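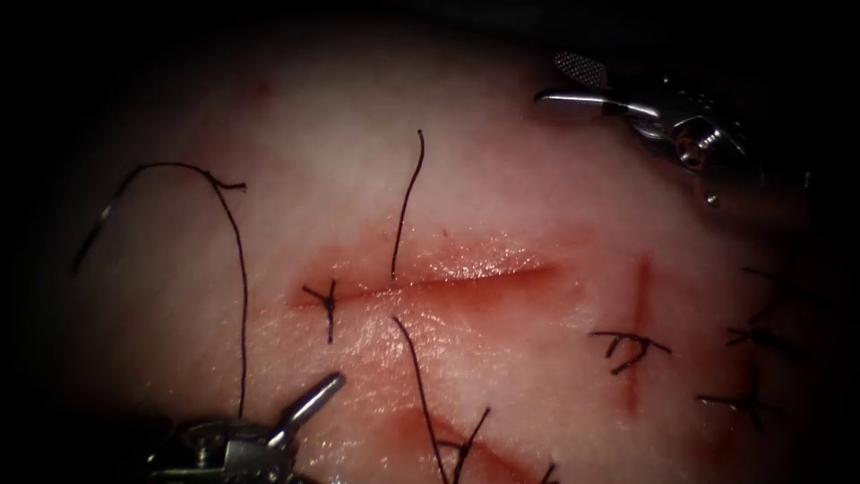 Tied stitches and long thread ends near a horizontal incision, with one instrument on each side.

Lidis is a software package for the planning and control of suturing with two robotic surgical instruments. It is developed by the company Jernen and is used in research on training models only. The package has a perception module, a stitch planner and a motion controller, which can be run together or separately. The first public version was released on March 24, 2021.

History

The work on Lidis was started by Taras Hrytsenko as a small tool for replaying recorded instrument motions. It did not have any perception at that time, and the position of the wound had to be entered by hand. Lorcan Breathnach joined later and wrote the stitch planner, which is still the largest part of the code. The name of the package was first used for the planner alone, and some older file names keep this meaning.

In December of the same year the firm Ó Gríofa made its message library Sistimow available to the project. It replaced the earlier connection between the modules, which used shared files and was slow when images were stored at the same time.

Perception

The perception module looks for three kinds of objects: the wound line, the thread and the needle. The wound line is described as a curve with two end points. Thread is more difficult, as one long strand can cross itself, lie next to the cut tails of older stitches or leave the camera view. Lidis therefore keeps a list of thread pieces and joins them only when the direction at both ends agrees. Pieces which cannot be joined are marked as "loose" and are not used for grasping.

The current model was trained with 1505 labeled images. Strong reflections on metal and on shiny surfaces remain a known source of errors, and the needle is sometimes reported with a wrong curve direction.
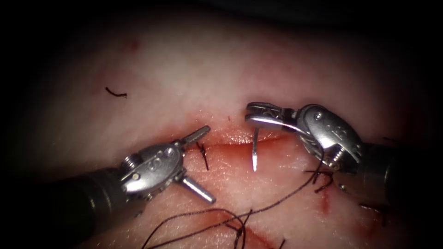

Needle held in the jaws of the right instrument; the jaws of the left instrument are open and empty.

Planning

The planner divides one interrupted stitch into steps such as needle approach, bite, pull and knot. For each step it chooses which instrument holds the needle and which one is free. The user can change 22 parameters, among them the distance between stitches and the length of the cut tails. A plan is calculated again when the needle has moved in the jaws by more than 2 millimeters.

Existing stitches are treated as obstacles. In the early versions this rule was also used for loose thread - the planner then often found no solution, and the rule was limited to knots.

Control

The motion controller sends commands at 200 Hz. It follows the planned path of each instrument tip and keeps a minimum distance between the two wrists. An operator can stop the motion at any step and continue by hand. After this, Lidis does not return to the old plan but asks for a new image first.

Tooling

A viewer for recorded sessions is included. It shows the camera image together with the detected thread pieces and the active step, and it can export the labels for a new training.

See also

Sistimow
Visual servoing
Motion planning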